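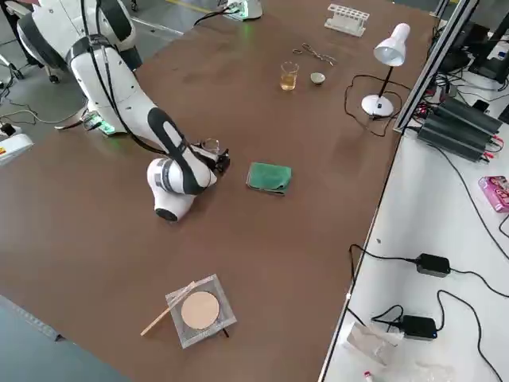 4. Setting the clock and the first program

Before you start, check that the Romen timer is wired to the valve and that the water supply is turned on at the wall. The battery door should be closed with the seal flat all the way around.

1. Turn the dial to CLOCK. The hour flashes.
2. Press + or - until the hour is correct, then press OK. Do the same for the minutes.
3. Turn the dial to START. Choose the time you want watering to begin and press OK.
4. Turn the dial to RUN TIME. The factory setting is 10 minutes. Change it with + or - and press OK.
5. Turn the dial to DAYS. Press + to switch a day on and - to switch it off.
6. Turn the dial to AUTO. The drop symbol appears and the program is saved.

Note: If you press nothing for 5 minutes, the display goes blank. Press OK to wake it. Settings you have already confirmed are kept.

Note: The clock does not change for daylight saving time. Repeat steps 1 and 2 in spring and fall.

4.1 Watering by hand

Turn the dial to MANUAL and press OK. The valve opens for the time set under RUN TIME and then closes. To stop it early, press OK again. Your program is not affected.

4.2 Rain delay

Hold the - button until RAIN shows on the display, then pick one, two or three days. The timer goes back to AUTO by itself when the delay ends.

CAUTION: Do not use the timer at a supply pressure over 150 psi. Fit a pressure reducer first.

CAUTION: Remove the timer from the tap before the first frost. Drain it, take out the batteries and store it indoors. Frost damage is not covered by the warranty.

If the display shows E2, the batteries are too weak to open the valve. Replace both of them - never just one - and set the clock again. Programs are held in memory.

Section revised July 8, 2019, Hae-won Kwak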